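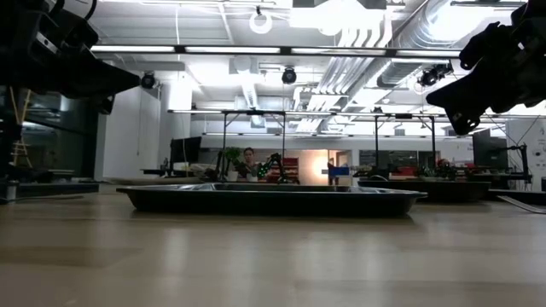
A black tray on the wooden table, with a robot arm on either side.

Search this site Search Go

I almost didn't go. The Lasstead open day fell on a Friday, the drive is long, and I'd already been to two hydro plants this year (my family has opinions about this). But they only let the public inside the powerhouse once every June, and a reader named Nestor Maglaya had been nagging me by email to see it before the old units are swapped out. So off I went, with a thermos and the wrong shoes.

The parking lot was full by the time I got there, and they were sending people up the hill to a hay field. From up there you get the whole thing at once: the dam, the spillway, the long gray roof of the powerhouse and the switchyard tucked in behind it. I stood there long enough to miss the start of my tour. They bumped me to the next one, no fuss at all.

Our guide was Bronwyn Pryor, who has worked in operations at the plant for 15 years and talks very fast. She took us in through the side door, handed out earplugs and hard hats, and walked us straight onto the turbine floor. If you've never stood next to a running Francis turbine, well, you don't see much of it! It's all below you. What you get is the top of the generator, a big round steel cover painted pale green, and a hum that comes up through your feet and into your teeth. I loved it.

Unit 2 was shut down for inspection, so we could go down a level and look into the turbine pit. The stairs are steep – really a ladder with ambitions – and a couple of people decided to wait at the top. Down there it smells of river and grease. Bronwyn pointed out the wicket gates, which open and close to let more or less water onto the runner, and told us the ones in there now are the originals. New ones have been ordered from a company called Cemulent. She said the old runner will stay on site and end up on the lawn by the visitor building, where I suppose kids will climb on it.

I asked how much the new units will add. She wouldn't promise anything until they've been tested, fair enough, but she did say the big gain should come in late summer, when the river is low and the old machines run badly.

After that we did the control room, through glass. Two people at desks, lots of screens, one very old brass gauge on the wall that still works and that they refuse to take down. Edgardo Umali was on shift and came out to talk to us with his coffee in his hand. He told us about the spring flood a few years back, when he slept on the break room couch and they had every spill gate open. He'd have gone on all afternoon, and I'd have let him, but the next group was already coming up the stairs behind us.

The fish ladder was the surprise for me. I'd figured on five minutes and stayed most of an hour. Ilgın Uysal runs the counts there, and the board by the viewing window had the season so far: 1171 shad, 31 of them that morning. We saw one go past. Everybody cheered, including a man who had been complaining about the walk.

Lunch was a food truck, Fajardo, with a line the length of the fence. Get the pork. The lemonade was all ice.

If you want to go next year, sign up early. They take 200 people for the inside tours and the list fills up fast. The fish ladder and the walk along the dam are open to everyone. Wear closed shoes with some grip, and park in the hay field even if the lower lot has space, as getting out of that lower lot took me longer last time than the tour did.

Next up is the Dondodell pumped storage site, if Nikola Halilović ever writes back about a date.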